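4 min read

The shadow board

A shadow board is a panel where every tool has its own outline painted behind it, so a missing one shows up as an empty shape. I've been hooked on them ever since I joined the Stetbridge tool library, and I'll happily bore anyone about them over a cuppa.

The basic kind is a sheet of pegboard with hooks. You lay the tools out flat first, shuffle them about until your hand can get in around each one, then trace them with a paint marker. Purists cut the shapes out of coloured vinyl (mine always bubble!). Grey board with yellow shapes is my favourite colour scheme, though plenty of sheds go red on white.
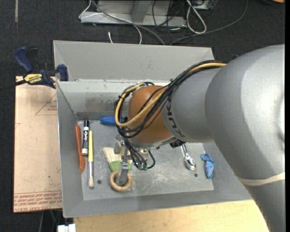

Foam is the other main branch of the family. You get two layers in contrasting colours, cut through the top one only, and glue it down over the bottom one – pull out a spanner and the bright layer shows through. It suits drawers better than walls. Dwayne Nguyen-Tran taught me to cut a finger notch beside every socket, and I've gone back and added them to every drawer I did before I met him.

The Stetbridge library owns 265 hand tools, spread over eight boards in the old Holloway dairy. We check them at closing on Thursday, and it takes two of us no time at all. Before the boards went up we had four tea chests and a biscuit tin, and I once spent most of a January arvo hunting for a tin snip.

Labels are where people fall out. I like the name written underneath in plain capitals, so a new member can learn what a bradawl is while putting it back. Others reckon the outline's enough. There's also a numbering camp, with a stamped tag on each tool and a matching one on the board, and I'll admit it sorts out your chisels when they're all nearly the same size.

Leave some bare space when you start. You will buy more clamps.

12 comments · 31 shares

Get our newsletter in your inbox. Unsubscribe any time.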